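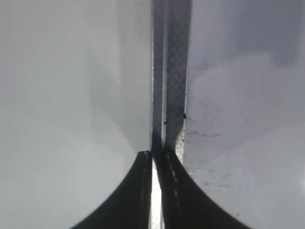

*4 min read*

**Flukumville, November 10, 2025**

The makers of *Futex* would like it known that last week's gala screening at the Zelenák was the hottest ticket of the autumn. The press release says so twice. It also says the film was met with "a thunderous standing ovation", and having been in the room I can report that people did stand up. Several of them were putting their coats on.

*Futex* is the new thriller from Facundo Bravo, his first as a director after a long run playing detectives and disappointed fathers on television. It stars Radoslava Jurčo as a night-shift locksmith who is talked into opening a safe she fitted herself years before. It runs for 90 minutes and would be a good deal better at 74, which was the length of the cut shown to buyers in the spring, according to two people who saw it. Neither could say what had been added. My own guess would be the dream about the swans.

The evening was hosted by Stosura, a bottled drink that tastes of pear and, faintly, of the bottle. Its name was on the carpet, the wall behind the carpet, the napkins and the sleeves of the people handing out the napkins. Organisers claim 2600 fans lined the street outside. The street in question is the short one between the cinema and the car park, and I have trouble seeing how they would have fitted. There was a decent crowd by the doors, cheerful and well wrapped up, and a good part of it seemed to be waiting for the number 34 bus, whose stop had been fenced in with the photographers.

Jurčo arrived in a long green coat and kept it on all night. She signed whatever was held out to her, including a parking notice, and was pleasant with everyone. Asked what had drawn her to the part, she said the script had been "very short when I read it". Asked whether there would be a sequel, as the release hints, she looked across at Bravo and said she hadn't heard of one.

Bravo had heard of one. "We always saw this as a bigger world," he told the line of reporters, before describing a second film, a third, and a stage version with real safes. No money has been announced for any of these. A spokeswoman for the production later said talks were "at a warm stage" and would not say with whom.

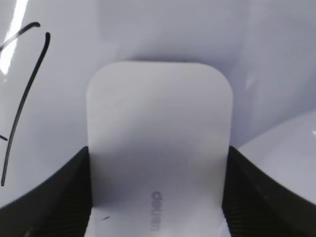 *The deli name in grey on white.*

Inside, things began late. The house lights went down, came up again for a speech from Stosura, went down, and came up once more so that Bravo could thank his agent, who had gone to the bar. The film itself looks handsome enough. Jurčo is very good in it, particularly in a long wordless stretch on a staircase where she works out that she has been followed. The trouble is that everyone else then explains the staircase to her. By the last act the plot rests on a wax seal, a borrowed van and a cousin we have met for less than a minute.

The audience laughed in a couple of places where I don't think it was meant to. It was generous at the end, as a room full of cast, crew and cousins usually is.

The party afterwards was upstairs in the Zelenák's old tea room, where the release promises "a who's who of screen and fashion". I recognised a weather presenter and a man who used to read the lottery numbers. There may have been others behind the ice sculpture, a large padlock that had lost its loop by the time the hot food came round. The hot food was small pies. They were excellent, and I would happily have sat through the swans again for another plate.

Talk at the tables was mostly about the release date. *Futex* had been due in cinemas this month and has moved to December, a change the production puts down to "overwhelming demand from exhibitors". Demand doesn't usually make a film come out later. One cinema manager, who asked me to leave his name out, said he had been offered the film for a fortnight and taken it for a week, afternoons only.

Bravo was having none of it. He spent the last hour going from group to group, asking people which bit they liked best, and most said the staircase. He told me he had nearly cut it.

Jurčo left before the cake. She is back at work already on a comedy about a ferry, and when I asked whether she would be at the public opening she said she would "have to look at the tides".

*Futex* opens at the Zelenák and other cinemas in December. Stosura will be on sale in the foyer.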